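What the parts bench looks like now

I have worked in kitting at the Vinville plant long enough to remember when a kit meant a person, a paper list and a row of shelves. You pulled the parts, put them in a bin, signed the sheet and sent the bin over to assembly. On a good shift I did 91 kits. Most of us were somewhere near that.

Since November part of that work has been going to a robot arm with a hand on the end of it. The project is called Batwood, and the company that set it up for us is Mekonnen. I was against it at first and said so at the meeting. I am less against it now, though I have a few complaints.

The robot is slower than a person on small parts. It is fine with gears. Nuts are hit or miss, depending on how they are lying. What it does well is keep going at 3 in the afternoon, when my wrists used to start hurting. I have had 2 cortisone shots in the right one, so I notice that.

My job did not go away but it is a different job. I lay out parts, check bins against the list and write down what went wrong. There are 34 part types on the list now and they want 168 by the end of next year. I walk less and read more. The pay grade took too long to catch up - four months of doing the new work at the old rate, and we had to ask for the back pay twice.

Two people from my line moved to the Vostar building to do final inspection. They both chose it, but the shift is earlier and the bus does not run that early, so now they drive. Things like that never came up in the planning.

The other change is talking. When five of us pulled parts side by side, you heard who had a sick kid and who was selling a truck. Now I am mostly on my own until lunch. I have asked if the bench can be moved closer to assembly and was told they would look at it.

Gears and nuts are what we are working on at the moment, with the blue bin as usual.
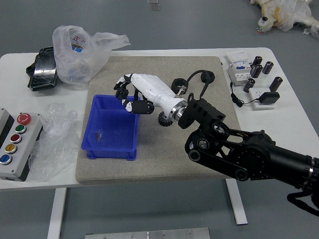
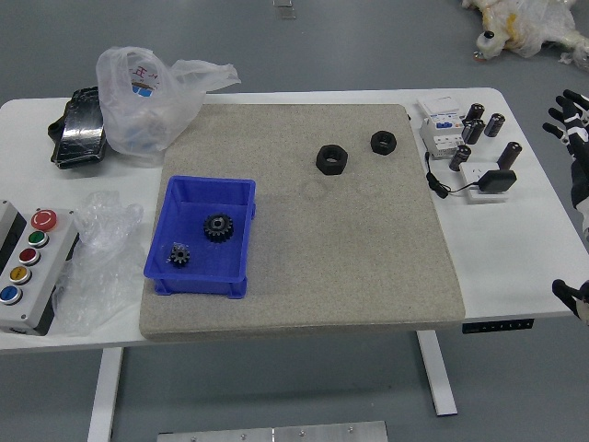
The parts bench at Vinville. Second picture: two gears in the bin, two nuts still on the board.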